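# Play kitchen corner opens at Kanumside toy library

KANUMSIDE, 17/01/2020 - The toy library on the second floor has a play kitchen now. Pans, a plate, a green colander, pretend fruit, a ketchup bottle. Borrowing starts next week.
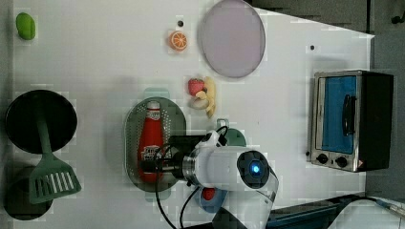
Larysa Hordiienko wrote in before the doors were even open to ask if the food can go home separately from the pans, her grandson only wants the food and he will not share the strawberry.

Short answer, yes. Food and cookware are going out as separate loans. One of each per family for now, until we see how fast things come back.

The kitchen things were paid for out of the May sale, which brought in $126 after the hall fee. Not a fortune. Most of it went on pieces bought secondhand from two families in Ansah who were clearing out playrooms, the rest on a storage tub with a lid that closes properly. The old tub is still under the stairs if anyone wants it for garden stuff.

Halyna Hladun did the sorting over two evenings. She went for bigger pieces where she could - fewer to lose down the back of a couch - and left out a bag of tiny peas and egg halves that came with one of the lots. Those are staying in the cupboard. Under-threes use the room on weekday mornings and small parts are a no.

A frying pan and a spatula have been the favorites at the try-out session so far. Kids cook the banana. They cook the orange slice. One girl made ketchup soup for almost an hour and had to be carried out to the car.

Not everyone is sold. Krešimir Vukadinović, a member since the Seltix Street days, said he would of liked the money to go on puzzles, as half the shelf is missing pieces and has been for a while. Fair point. Puzzles are down for the next round, and if you have a full one at home you don't need, bring it in with the pieces in a zip bag.

Membership stands at 129 families, up a bit since the fall. Renewals are due by the end of the month. Cash or check at the desk, card machine is still not working, sorry.

How borrowing works:

- Two weeks, same as the train sets
- Wash everything in warm soapy water before it comes back, no dishwasher
- Food goes back in the mesh bag, pans loose in the box
- Missing piece? Tell the desk. No fine the first time

Some of the fruit may turn up in the wrong bag at first, we are still writing the lists. If you find a lemon or anything else that isnt on your card just hand it in with the rest.

Still wanted: cups, a kettle, wooden spoons, a second plate or two. Play size please, a few people have offered real saucepans and they are too heavy for little ones. A cash register would be great too - Hryhorii Panasiuk has offered to fix one up if it comes in broken, so dont throw it out. Drop-off is at the side door on Clornov Road, ring the bell and wait, it takes a minute to get down teh stairs.

Open Tuesday and Saturday, 10 to 1. Socks on in the play room.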